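4.3 Oiling a Josska board

New boards leave the workshop sanded but unfinished. Oil the board before you use it for the first time, and again whenever the surface looks dull or feels rough. The steps are the same for the Josska and the smaller Endine.

You will need:
Ondix board oil, or any food-safe mineral oil
2 lint-free cloths
Fine sandpaper (only if the grain has risen)
Rubber gloves

1. Wash the board with warm water and a little dish soap. Do not soak it.

2. Stand the board on its long edge and let it dry overnight. Do not put it near a heater or in direct sun.

3. Run your hand over the surface. If it feels fuzzy, sand lightly along the grain and wipe off the dust.

4. Pour a small pool of oil in the middle of the board and spread it with the first cloth. Work along the grain from one end to the other.

5. Oil the edges and the end grain. End grain takes up more oil than the face, so go over it twice.

6. Turn the board over and oil the back in the same way. If you oil one face only, the board may cup.

7. Leave the board for 4 hours, then wipe off what is left with the second cloth.

8. Repeat steps 4 to 7 for the second coat. New boards need up to four coats.

Note: Pale boards turn slightly darker with the first coat. The color evens out as the oil sinks in.

Note: Boards stamped Kiều on the back are already waxed. Skip to section 4.5.

CAUTION: Do not use olive, sunflower or other cooking oils. They turn sticky and begin to smell.

CAUTION: If you use a drying oil such as linseed, spread the used cloths flat outdoors to dry before you throw them away. Bunched cloths can catch fire.

CAUTION: Never put the board in a dishwasher.

Section revised 4th July by Laurențiu Surdu.
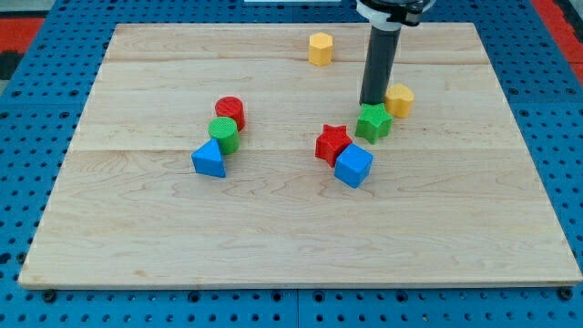

Fig. 4-2. Pale wooden board with visible seams between the strips. Always wipe along the grain.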